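Hand and arm safety check, comparison bench
Date: 15 Jun 2022
Checked by: Nanami Hirano
Hands under comparison: Erkeo (current) and Zarkeo (fitted in May)

1. Emergency stop within reach of the operator: OK
Pressed it twice myself, and I'd be grateful if everyone did the same before their first run.

2. Wrist brackets tight: OK
The Zarkeo screws do like to creep, bless them, so please give them another look after 300 grips.

3. Cable slack at full reach: OK, with a note
Plenty of room, but I'd feel happier with one more tie near the elbow.

4. Grip force limit set to 18 N: OK
Both controllers agree, after a bit of patient coaxing on the Grukport side.

5. Fruit grip, either hand: OK
Lovely to see how far we've come with this one! Keep the lift low over the glass, please.

6. Finger covers free of wear: RECHECK
One small nick on spare set 28. Set it aside and tell me, no harm done.
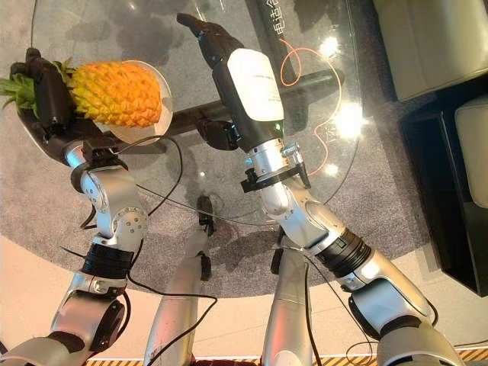
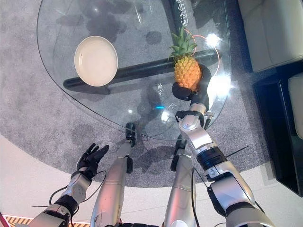
Item 5: pineapple held in the left hand (first photo) and in the right (second photo).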